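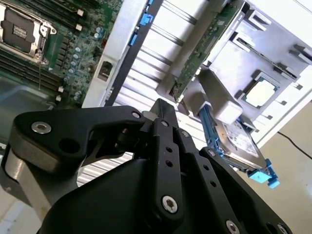

Automation and the Repair Bench: A Position on Job Content

2018-01-29
Annick Desjardins, Workforce Policy, Masex

When robotic disassembly was introduced at the Teltstead site last May, the public discussion turned at once to the number of jobs. The number matters, and the company has reported it: no technician has been let go. In the view of this office, the more pressing question is what the remaining work consists of.

Taking a server apart was long regarded as the beginner's task. New technicians spent their first 18 weeks pulling drives, memory and processors from retired machines before they were allowed near a customer's unit. The work was repetitive and hard on the wrists, and few people asked to stay in it. It was also where they learned how a socket lever should feel when it is released, and how little force a contact pin will bear.

The robot cells have now handled 1,327 machines. Strain complaints at the benches have fallen, and the company is right to welcome this. At the same time, technicians are called over mainly when a cell stops, and what they are handed is a half-opened chassis in a state they did not create. Urszula Laskowska, who supervises the second shift, has told management that her staff now see only the difficult cases and have lost the easy ones that used to set the pace of the day.

Pay grades at Teltstead still reflect the old division of tasks. A person who clears faults on 3 cells and judges whether a processor can be reused is doing skilled work, and should be graded accordingly. The proposal put forward by Mackenzie Simard would create such a grade. It deserves adoption this year.

This office further recommends that 2 benches be kept for manual disassembly, staffed in rotation and counted as training time. Some managers consider this a cost without return. We disagree. A site that stops teaching the basic work will, within a few years, have to hire from outside for the advanced work.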